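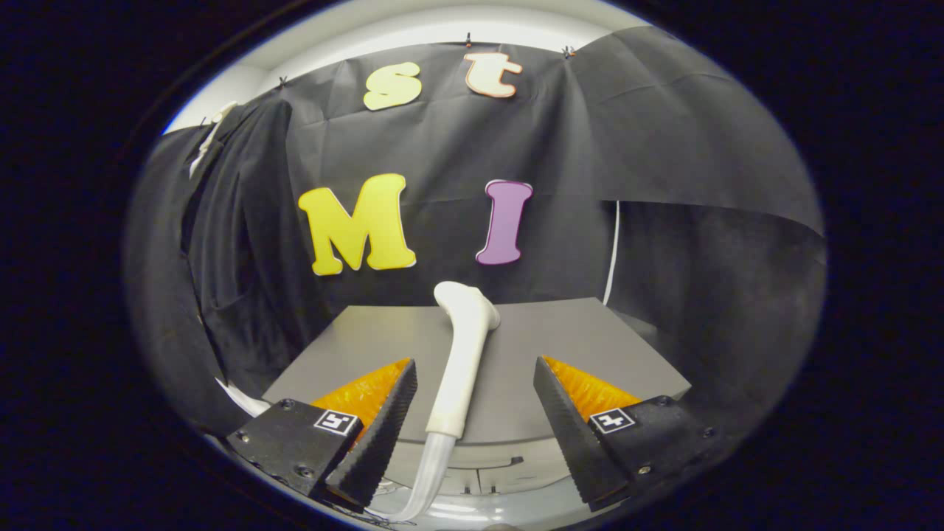
Club Racing > Guides > Getting your car ready

Search this site Go

Part 2: Fitting and setting up the Bokon lap timer

Right, so you've bought the Bokon (or been handed one by whoever had your seat last year) and you want it working before your first track day in a tin-top. I've now fitted it to two of my own cars and helped with plenty of others in the paddock, so this is the way I do it. The booklet in the box is fine as far as it goes, but it assumes a single-seater and it's a bit vague about where the aerial should live in something with a steel roof.

Part 1 covered choosing a timer and what your club will let you run. If you haven't checked your regulations yet, go and do that first. Some series are fussy about live lap times on the dash during qualifying, and you don't want to find out in scrutineering.

What you need

The display unit and its bracket
The aerial, with its long lead
The power lead with the inline fuse
Cable ties, more than you think
Side cutters, a small crosshead screwdriver, a trim tool
Isopropyl wipes or something similar for cleaning the dash
The Urnico app on your phone, already signed in (paddock signal is usually hopeless)

Before you start

1. Turn the car's master switch off and take the key out. If you've got a battery disconnect as well, use it.

2. Sit in the car with your belts done up tight, and I do mean race tight. Everything looks reachable when you're slouching in the seat in your jeans. Put your helmet on too if it's handy. Have a look at where your eyes naturally fall when you look ahead, and mark that bit of dash with a scrap of tape.

3. Check the tape isn't blocking your warning lights. I put my first one slap in front of the oil light and only noticed when a friend asked me where it had gone.

CAUTION: Keep the unit and all its wiring well clear of the steering column, the pedals, and anything you or a marshal would need to grab in a hurry. That includes the extinguisher pull and the cut-off switch.

Mounting the display

4. Clean the dash where the bracket is going. Do it twice if you've ever used dash shine on it, because the sticky pad won't hold on to that stuff at all.

5. Offer the bracket up with the pad still covered. Tilt it towards you slightly. The screen is hard to read in low sun if it's lying flat, and the afternoon session at Achterberg has you driving straight into the sun down the back straight for what feels like forever.

6. Peel, press, and hold it firmly for a couple of minutes. Then leave it alone overnight. Don't clip the display in yet, however much you want to!

7. Next day, put the two small screws through the bracket into the dash. The pad by itself is all right for a road car, but I wouldn't trust it over kerbs.

NOTE: If your dash is a flocked or carpeted one, forget the pad completely and make up a little ally plate to screw the bracket to. It takes an evening and it's worth it.

Fitting the aerial

8. The aerial needs a clear view of the sky. In a saloon or hatch with the standard roof, that means either outside on the roof or tucked up at the base of the windscreen. I use the windscreen. It's tidier and it doesn't get knocked off when the car's being covered up.

9. Run the lead along the edge of the dash and behind the trim. Keep it away from the ignition wiring and your radio lead if you've got one. Mine ran side by side with the radio for a whole season and I kept blaming the timer for dropping laps.

10. Coil up the spare lead loosely and tie it to a dash bar or bracket. Please don't shove it down behind the heater and hope.

Power

11. Find a switched live that comes on with the ignition and goes dead with the master switch. If you aren't sure how to test for one, ask somebody who is. It's a five-minute job for them and a long afternoon for you.

12. Connect the earth to a clean bit of bare metal, then the live. Leave the fuse where it is. Use a 2 amp fuse if it ever needs replacing, and no bigger.

13. Clip the display into the bracket, plug everything in and turn the master switch back on. You should get the logo, then the satellite symbol blinking. The first time can take a while, and it won't happen at all indoors. Roll the car outside and go and put the kettle on.

First set-up

14. Hold the left button until the menu comes up, then go to Vehicle and pick Closed car. It changes how the unit smooths its readings, and the default is wrong for us.

15. Go to Circuits. Achterberg and Wuson are both already in there. If your circuit isn't, choose New and the unit will ask you to drive across the start line at a steady speed. You can do that on your out lap, so long as you press the button before you leave the pits.

16. Set the brightness to 80 per cent. Full is too much on a gloomy morning, and anything lower disappears in bright sun.

17. Turn Split times off for now. I know, I know. But if it's your first year, a screen flashing red at you halfway through a fast corner is the last thing you want to be looking at. Have it show the last lap and nothing else, then look at the splits on the app when you're back with a cup of tea.

CAUTION: Never touch the buttons while you're moving. If something's wrong with it, ignore it and drive the car.

After your first session

18. Give the bracket a wiggle and check the screws. Have a look at the aerial too, as the heat in a closed car softens the pad.

19. Open Urnico, go to Sessions and let it pull the laps across. Stay near the car until it's finished, roughly five minutes for a full session.

20. Bin the out lap and the in lap before you start comparing anything, or your average will look dreadful.

If it isn't working

Screen stays blank: check the fuse, then the earth. It's nearly always the earth.

Satellite symbol never stops blinking: something's over the aerial. Heated windscreens are a common culprit - move it to the roof and see if it perks up.

Missing laps at Wuson: the pit lane runs very close to the start line there, and the older software gets muddled. Update it through the app at home before you travel. The September update sorted mine.

Laps are all there but the times look silly: you've picked the wrong layout. Wuson has a short and a long one and they sit next to each other in the list.

Part 3 goes through reading your splits and working out where the time's going (in my case, every single hairpin).

More in this section

Part 1: Choosing a lap timer for club racing
Part 3: Making sense of your splits
Seat and belt fitting for saloon cars
Tyre pressures on a cold morning
What to pack for your first race weekend
Passing scrutineering first time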